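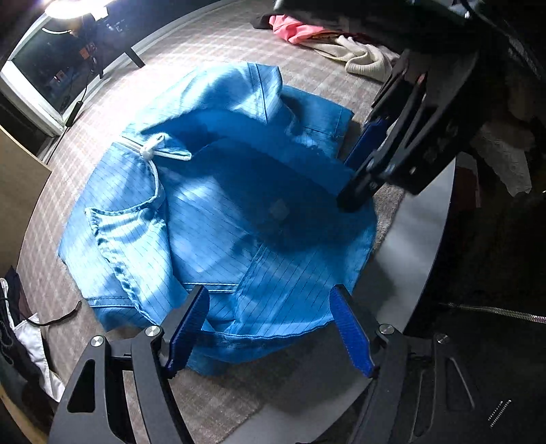
Call for Participants: Gronen Small Exporters Study

Do you run a small business that sells across a border, and do you find yourself checking the exchange rate before you've had your coffee? If so, we would love to hear from you. Jalatel is a small economic research office in Costigan, and we're spending the coming months learning how owners of young companies set prices, pay suppliers and decide when to hire while currencies move around under them.

We are looking for 300 owners or managers in the Costigan and Mulska areas. You don't need a finance background (plenty of us came to this work sideways ourselves), and your company can be as small as one person, so long as part of your income comes from customers abroad.

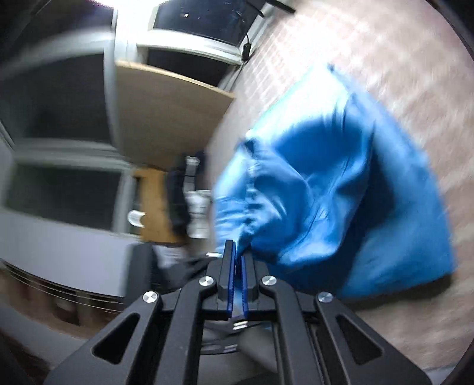
Taking part means one online survey and 2 phone conversations, the last of them in July. We'll ask about invoices, bank fees, loans and the choices you made when rates shifted, and you're welcome to skip any question you'd sooner keep to yourself. Company names are removed before anything is published.

To sign up, write to the Gronen study desk at Jalatel, Room 11, 932 Mulska Road, Costigan, and tell us a little about what you sell and where.

Posted 24 Jan 2022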